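Home | About | News | Visit | Support | Contact

Trollermont Historical Society to Restore and Rededicate the Stitovgate Memorial Arch 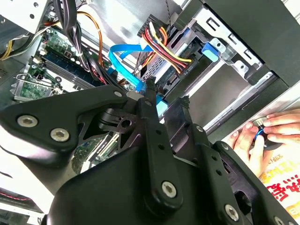

TROLLERMONT, 5 December 2020 — The Trollermont Historical Society announced today that it has reached an agreement with the town to restore the Stitovgate Memorial Arch, the limestone gateway at the north end of Sani Park that honors local residents who served in the First World War. Work on the stone will begin in April. The arch will remain open to foot traffic for most of the project.

The arch was paid for by public subscription and completed in 1924. According to the original subscription book, now held in the Society's archive, 3,241 people gave money toward its construction, many of them in amounts of less than a dollar. The names of 178 men and women from Trollermont and the neighboring village of Flustetent are cut into the inner walls. Decades of rain and road salt have worn the lower rows of lettering, and several names on the east wall can no longer be read from the path.

"Families come here looking for a great-grandfather or a great-aunt, and too often they leave without finding the name," said Bukola Ogunleye, president of the Society. "The town made a promise when it built this arch. We intend to see that the names can be read again."

The restoration will be led by stone conservator Ermanno Guerra, who completed a survey of the structure earlier this year. His report found the foundation to be sound but recommended that the mortar in the upper courses be replaced and that two cracked blocks above the keystone be repaired in place. Worn letters will be recut by hand to their original depth, following rubbings made by schoolchildren in 1931.

"The rubbings are very good," Guerra said. "Whoever supervised those children was strict about it, and I am grateful. For most of the east wall we will not have to guess at a single letter."

The project also includes research into the people named on the arch. Archivist Tiina Kinnunen has compared the carved list with draft records, church registers, and letters donated by residents. Her work has confirmed the service of nearly 200 people from the two communities, including a number whose names were left off the arch in 1924. Among them are nurses who enrolled from other counties and Black servicemen whose families were not approached when the first list was drawn up.

The Society and the town have agreed that these names will be added on a separate stone set into the low wall beside the arch, leaving the original panels as they were carved. The wording of the new stone has been approved by the town council. Relatives of anyone who may have been omitted are asked to write to the archive before the end of April — letters, discharge papers, and photographs are all welcome, and originals will be returned.

"My grandmother's uncle trained with the men on that wall and sailed on the same ship," said Kayode Mohammed, a lifelong resident of Trollermont. "She walked under the arch every week to go to market. I am sorry she will not be here for this, but her children will be."

A rededication ceremony will take place when the work is finished. The Society plans to follow the order of the 1924 service, using a printed program preserved by the Flustetent public library, and will invite the high school band to perform the march written for that occasion. Attendance arrangements will depend on public health guidance in effect at the time.

The Society's reading room is closed to walk-in visitors at present. Research requests are being handled by mail and telephone.

About the Trollermont Historical Society

The Trollermont Historical Society collects and preserves records relating to the town and the surrounding district. It maintains a reading room, a small museum, and the historical markers along the Sani Park path.

Media contact: Garba Tamuno, Communications Office, Trollermont Historical Society

Share 2 | Comments 0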